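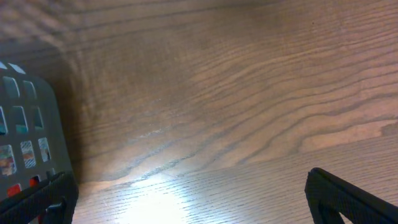 Surely, one reader wrote in after our June piece, a basket on a table is simply a smaller mess with walls. I put this to the organiser behind Guvex, a home-tidying service run from a flat above the Morkis arcade, and got a shrug.

"It is a mess with walls," she said. "The walls are what you pay for."

You pay 35 pounds, as it happens, for a visit of two hours. I remain doubtful. Her method, which she calls Cavum, allows one basket for snacks, tissues and whatever else lands on the table, and the basket is emptied every 8 days. Why 8? "Seven felt like homework."

She is firm on multipacks. Pocket tissues stay in their outer wrap until they're wanted, and a snack bag goes in last so it doesn't get crushed.
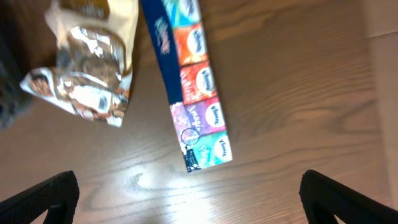

Does the table stay clear once she has gone? "In my experience, for almost 40 days, and then people ring me."

I said that sounded like a good arrangement for Guvex. She laughed and didn't argue. A rival firm, Fang, sells lidded boxes, and she won't have them in a client's home. Lids, she claims, are where biscuits go to be forgotten. I have lidded boxes and I know where my biscuits are.

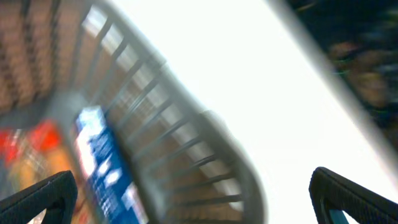

Plastic with gaps in the sides is her preference, grey if she can get it. "You can see what's in there without tipping it out," she said. I asked whether a shelf wouldn't do the same job for nothing. She thought a shelf was fine for people who put things on shelves.

Last updated: June
Home | Interviews | Rooms | Letters
Contact us | Copyright Morkis Pages | Back to top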